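Rokeya Wanigasekara
August 12, 2021

Notes on teleoperating a small arm on a toy kitchen, for the people who asked after the Adinley workshop. Long thread. Numbers are from our own logs, so don't generalize them too far.

The task is the refrigerator door. Get the fingers to the door, swing it, let go without dragging it back. A four-year-old does it in a second. A remote operator on the first day takes most of a minute, and the arm spends half of that waiting for the operator to decide.

Setup: operator moves a leader arm, the follower copies joint angles. No force feedback. The operator finds out about contact by eye or by the current reading on the gripper servo, and the current reading is late.

We have logged 581 door episodes so far. The target in the project plan (working name Wadwood) is 2,000. I no longer think the target is useful and I'll get to why.

First problem is where to pull from. The instruction sheet said "use the handle." Operators ignored it. The handle is curved and the fingers slide along it when the wrist angle is off, so people drifted to the edge of the door panel, low down, where a small push sideways is enough.

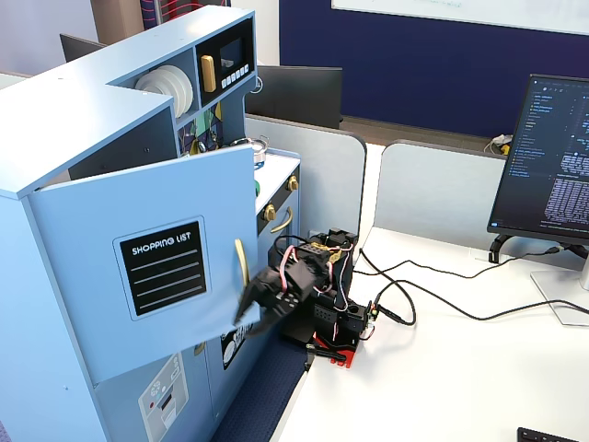 Volker Buschmann: If half your demos use the handle and half use the edge, the policy is going to average them and go for the gap in between. Pick one and throw the rest out.

Volker, yes, for a plain regression policy. We saw exactly that in the first training run: the gripper went to a point that no operator had ever used and closed on air. Switching to a model that predicts a chunk of actions and can represent more than one mode got rid of most of it.

Didn't throw anything out, but every episode now carries a grasp tag, "handle" or "edge." Benedikt Strobel did the tagging from video over two evenings. Tags cost very little if you do them the same week. In December we tried to tag an older set and could not agree on what a third of the episodes were.

Second problem is pauses. New operators stop before contact. The arm holds still, the log fills with frames where nothing changes, and the policy learns that the right thing to do near the door is nothing. It then does nothing, very reliably.

Trimming the pauses in post works up to a point. We drop stretches where no joint moves more than a small threshold. Set it too high and you also delete the slow, careful part of the approach, the part you wanted.

Better fix was practice. Each operator now does a warmup block that is not recorded. Piyumi Begum's pauses were gone after one block. Mine took longer.

Third problem is the release. Operators who hook a finger behind the door tend to back straight out, and the door follows the finger partway closed. The correction is to lift a little, then back out along the arc. Hard to explain over a headset, easy to show. We ended up playing a good episode back on the follower with the new operator's hand resting on the leader, following along.

On hand guiding, where you hold the follower itself and drag it through the motion with torque off: we tried it for the door and dropped it. Your hand is in the camera view, and the gearing on small servos is stiff enough that you pull harder than the motors ever would. The recorded path was clean. Playback stalled at the point where the door starts to move.

It may still be the right choice for free-space moves. Beverley Pickering uses it at Orkden for setting waypoints and is happy with it, but she has a bigger arm that can be backdriven properly.

With the door sorted out we moved on to the part of the task where it stays open and the arm works elsewhere on the kitchen. Different demands. The base position has to reach the sink and still leave room for the door.
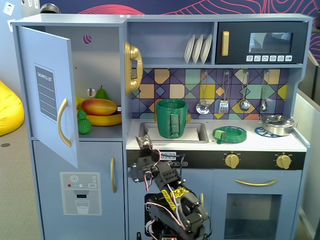
Reach is the limit there. Past a certain extension the elbow is nearly straight and small motions of the leader turn into jumps at the gripper. We scale the leader down for the counter work, which operators dislike for ten minutes and then stop noticing.

Camera placement matters more here than it did for the door. With a single front view the arm covers its own target. A wrist camera fixes that but adds a sync problem, and a constant offset between streams is much easier to live with than one that wanders. Check it at the start and end of each session.

Back to the 2,000. Going from the first half of our episodes to all 581 moved the success rate less than removing one operator's worst session did. Count is easy to put in a plan. I would put in coverage instead: starting poses, door angles, both grasps, and a fair share of recoveries after a slip.

Recoveries are the ones we're short of. Operators want to discard an episode when they slip. Please don't. Keep recording, fix it, finish the task, tag it.

Tag list and the trimming script go up once Benedikt has cleaned out the hard-coded paths.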